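# Recycling contest at a middle school: weigh the plastic or count the bottles?
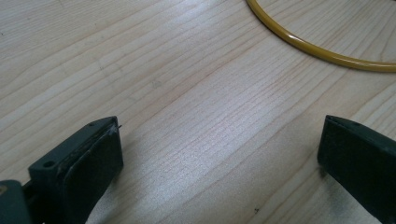 I have been handed the school recycling contest, mostly by being out of the room when it was discussed. We're one of 9 schools collecting plastic for the Mitoria district drive, which starts in October, and each school gets to pick how it runs things inside its own walls. The district only wants a final weight. How we get there, and how we decide which homeroom wins the pizza, is up to me.

Last year they counted bottles. I've seen the tally sheets and they are works of imagination. One homeroom claimed 2000 bottles in a week, which would mean every kid in it was drinking like a racehorse. There was also a good deal of talk about bottles being counted, carried out of one classroom, and counted again in another.

So my thinking is to go by weight. But then I hear that weight brings its own brand of cheating (water left in the bottles, mainly) and that the light stuff, like bread bags and wrappers, never gets collected at all if it isn't worth anything on a scale.

We have a storage closet, a luggage scale, and a buyer in Cundico who takes sorted bottles and tubs. They pay very little, but they do pay. Has anyone run one of these and kept both their sanity and their closet? Budget is 300 dollars, and I'd like some of that to still be pizza.

**mildlycompostable**

---

**tubsandlids**

Weigh it. I ran ours for three years at a school a good bit bigger than yours sounds, and counting is hopeless past the first morning. Kids lose count, adults lose interest, and then somebody writes down a nice round number.

What worked for us:

- Caps off before anything goes on the scale. You can't hide water in a bottle with no cap, or at least you can't hide it for long, and the kid holding the bag finds out before you do.
- One weigh-in time, same time every week, with two students from a *different* homeroom reading the scale. They are merciless. I have seen a seventh grader reject a bag over a single yogurt lid with the yogurt still on it.
- Clear bags only. Colored bags are where pizza boxes go to hide.
- Divide the weight by the number of kids in the homeroom. Otherwise the big classes win every time and the small ones quit by week two.

Call your buyer before you print a single poster. Ask which plastics they take, whether they want labels off, whether they want things crushed, and what the smallest load is that they'll bother to pick up. Ours turned out to have a minimum we'd never heard of, and we lived with a closet full of milk jugs until February. You have not known milk until you've known it through a closed door.

On the luggage scale: fine to start, but the hook kind drives everyone nuts because the bag swings and the numbers won't settle. A flat scale you can set a bin on is worth spending part of the 300 on. Hang on to the rest for bags. You'll go through far more bags than you think, and yes, I know how it sounds to buy plastic bags for a plastic drive. The kids will point it out. Tell them they're right and hand them a bag. You can also empty them into the buyer's bins and use them again until they split.

For the wrappers and film, I'd leave them out unless the buyer wants them. If you collect something with nowhere to send it, you've just moved the trash can into your closet and given it a theme.

---

**gary_sort_of_green**

just do bottles. we did bottles. it was fine

---

**secondshiftlaundry**

I'm going to half disagree with the long answer, which is otherwise better organized than anything my district ever sent me.

Weight alone gets you a contest between parents. In our second year a family who owned a restaurant dropped off a truckload of cooking oil jugs and the whole thing was over by lunch. The other homerooms took it about as well as you'd expect. Nobody had broken a rule. We just hadn't written one.

Things I'd add:

1. Put a cap on what one household can bring in per week. We used 4 bags. It's still possible to cheat, but it takes effort, and most people won't go to that much trouble for pizza.
2. Give a separate prize for the cleanest sort. Ours was a hideous trophy made of detergent caps, and by spring the kids wanted it more than the food. Buyers care a lot about clean loads, so that prize did more for our check than the weight prize.
3. Decide now who gets the money. Ours came to around 80 dollars over the year and caused more arguments than the school budget.

Also, where does the closet sit? If it shares a wall with the cafeteria you'll get ants. If it shares a wall with the principal you'll get emails.

---

**mildlycompostable**

Thanks, all. It shares a wall with the band room, so I'm hoping the ants don't care for trombone.

I called the Cundico place at 3:30 this afternoon. They do want caps off, they don't care about labels, and they do have a minimum load, which the woman on the phone gave me in bales. I don't know what a bale is in terms of sixth graders. She's calling me back. Another outfit, Joshi Recovery, will apparently take smaller loads if we drop them off ourselves, so that may come down to who on staff has a truck and poor boundaries.

Going with weight per student, 4 bags a household, and the ugly trophy. I've already been offered the caps.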